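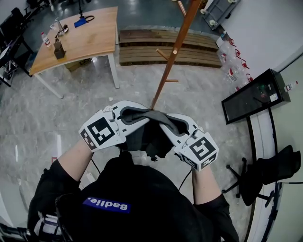
Two hand-held grippers close on a dark cloth at the foot of the coat rack.

The open day at Perkby's Evdale site in June had no stage and no slides. Visitors got a workspace under a corrugated metal ceiling and a schedule with 14 household tasks on it.

Perkby builds training data for two-armed machines. A person performs each task with a gripper in each hand, and software turns the motion into a path that an arm can follow. The cube on each gripper carries printed markers that give its position and angle.

Harpreet Ross, who runs collection, puts the current set at 568 accepted episodes. Another 178 were rejected, mostly for tracking loss. 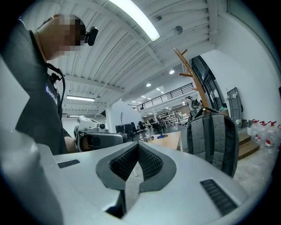 Cloth is the slow category. It changes shape as it is gripped, and one hand often hides the other from view. A clean episode can take up to 40 seconds – long for a task that bare hands finish in five.

"We score the grasp first and the placement second," Ross said. "A bad grasp makes the rest useless."

The cloth set goes next to Claltcombe, where the Ngau arm will be tested on it.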